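Speaker notes – "Old machines, new shelves: running a village archive on second-hand computers"
Nikola Makowska
Evening slot, 7.30. Forty minutes if the tea is late, thirty if it isn't.

Opening (slide 1)

Say hello, thank the hall, check the people by the radiator can hear me. Ask for a show of hands: who has a box of family photographs they haven't opened since they moved house? Wait for the laughter. Put my own hand up.

Then straight in. Astulholm had a newspaper for 336 issues and then it stopped, and for a long while the only full run sat in a cupboard above the bakery. I love that cupboard. I want everyone to love it by the end of the evening.

What was in the cupboard (slides 2 to 5)

Go slowly here, the titles are the best bit. The Ziółkowski ledgers first – a shoe repairer who wrote the weather in the margin next to every pair of boots. Read out the wet spring entry. Then the school concert programmes, then the parish map with the pond drawn in the wrong place (and somebody's very cross pencil note about the pond).

Mention that we scanned 229 loose photographs in the first summer. Most had no names on the back. If anyone in the room thinks they recognise the woman with the goat, please, please come and find me afterwards!

Don't get stuck on the goat. I always get stuck on the goat.

Why we keep everything at home (slide 6)

People ask why we don't just put the lot on somebody else's website. Some of it is on a website, the public part. But the full-size scans are big, the monthly fees add up, and I like knowing which room the files are in. So there are two copies in Astulholm, in two different buildings, and a third with my cousin in the next valley, who gets a fresh drive from me every September and a jar of plums to go with it.

The main store is called Niline. The second copy is called Bila, after the baker's cat. Both are built from desktop computers that offices were getting rid of, and both have been a joy.

What to look for in a used desktop (slide 7)

Keep this practical, there are usually three or four people who really want it and they'll be writing things down. Space for two full-size drives. A power supply that doesn't whine. A case you can open without skinning your knuckles. Enough memory slots that you can start small and add more when someone gives you a stick. A little round battery on the board, the sort that keeps the clock going, that you can get at with your fingers – old ones go flat, and then every scan you make thinks it was taken on the same winter morning years ago. Ask me how many of ours have the wrong date. Too many.

Boards are often sold without a processor, so check whether the socket is empty before you pay. It's fine if it is, they can be cheap to fill, but budget for it.

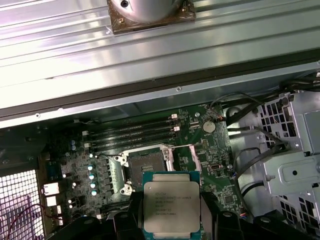
Scanning without losing the will to live (slide 8)

My favourite section. Things to get across:

Start with the dullest box. You'll make all your mistakes on it, and nobody will mind if the 1,000 coal receipts come out a bit crooked.

Name files as you go. Box, folder, item, and that's it. We tried putting descriptions in the file names and ended up with one called "possibly Uncle, big hat, second try".

Scan the backs. Always the backs! The pencil on the back of a photograph is worth more than the photograph half the time. Show the pair with the shopping list: eggs, lamp oil, "ask H. about Tuesday's shouting".

Stop after two hours. I mean it. After two hours you start putting things in the wrong folder and feeling very clever about it.

Checking the copies (slide 9)

Short one. A copy you've never opened is only a hope. Once a month, on a rainy evening, I pick some 6 files at random from Bila and open them properly, full size, and look at the corners. I've found two bad ones that way, and both were fine on Niline, so back across they went.

Hold up the notebook where I write this down. It has a duck on the cover. Pass it round if people seem keen.

Listening evening (slide 10, sound clip)

Check the speaker is plugged in before the talk, not now.

Play the recording of the bakery bell and the two sisters arguing about yeast. It runs just under a minute. Let it play to the end and don't talk over it, even though I want to.

Questions

If it goes quiet, ask who remembers the old bus shelter. It won't be quiet after that.

Leave the sign-up sheet by the door, and bring a pen that works.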